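Counting arrivals by sea: what the Masport register records and what it leaves out
Speaker notes, Sep 2, 2023

Slide 1. Title
Wait for the room to settle. State scope: small-boat arrivals and interceptions on the Hodard crossing, one season of records. No policy recommendations in this talk. Questions at the end, except on definitions, which can be raised as we go.

Slide 2. Source material
The register is kept at Masport harbor office. One line per event, entered by the duty desk. Fields: time of first report, position, vessel type, persons aboard, persons landed, agency in charge.
The season file holds 109 events. Of these, 70 have both a persons-aboard and a persons-landed figure. The other 39 have one or the other and can't be used for the loss estimate.
Say clearly that "persons aboard" is nearly always taken from survivor statements. No passenger list exists for these trips.

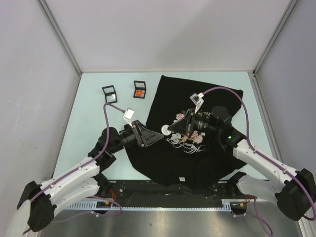
Slide 3. Three ways an event goes missing
Vessel turned back before it enters the Masport zone. Logged at Kendberg, if at all.
Vessel lands unseen and is found empty. Gets an event number but no head count.
Vessel sinks with no survivors and no distress call. No entry. Remains found later are logged under a separate code and not linked back.
Spend time on the last one. It affects the death figure far more than the arrival figure.

Slide 4. Double counting
Kendberg and Masport both open a file when a boat crosses the line between zones. Files are matched by hand on time and position. Where the clocks differ by more than 3 hours, we treated them as separate events unless the vessel description matched.
Mention that a rescued group moved to Tudose for processing may appear again as a Tudose intake. We dropped the intake records from the count for that reason and used them only to check ages and nationality.

Slide 5. The headline number
The figure of 3000 arrivals used in press coverage adds Masport landings to Tudose intakes. Those two sets overlap. Do not give a corrected total from the stage; the matching is unfinished and any number will be quoted without its range.
If pressed, point to the method sheet. The rate of loss per event is firmer than the total, and it should be read only for the 70 complete events.
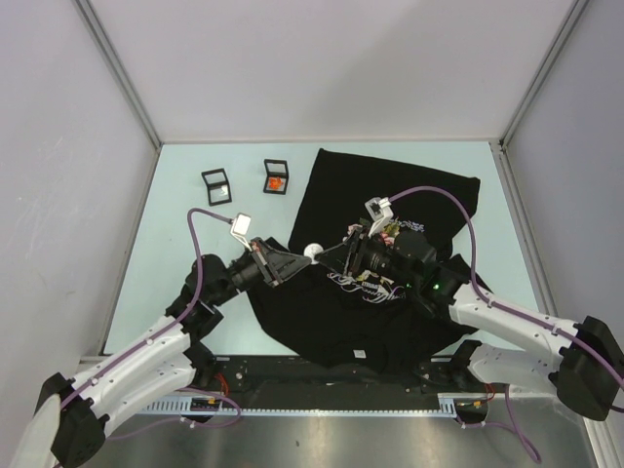 A written comment on the draft, signed Kendberg desk, objected that turned-back vessels are always logged on their side, and that the gap comes from Masport not requesting the turn-back sheets. Read this out. Reply: the sheets were requested in September for the next release, and the wording "if at all" on slide 3 will change once they are in hand. The comment also asked for interceptions and rescues to be split. Agreed in principle, but the register has a single field for both, and the duty desk does not fill it in the same way on every shift.

Slide 6. Definitions to keep apart
Intercepted: stopped by a patrol vessel, no distress reported.
Rescued: distress reported, or people recovered from the water.
Missing: named or counted by a survivor, not found at the close of search.
Dead: remains recovered.
Missing and dead are reported separately in all our tables. Press summaries tend to add them.

Slide 7. Contact and files
Leave on screen during questions. The method sheet and the blank event form are in the handout. The register itself is not released, as positions and statements could identify people with open claims.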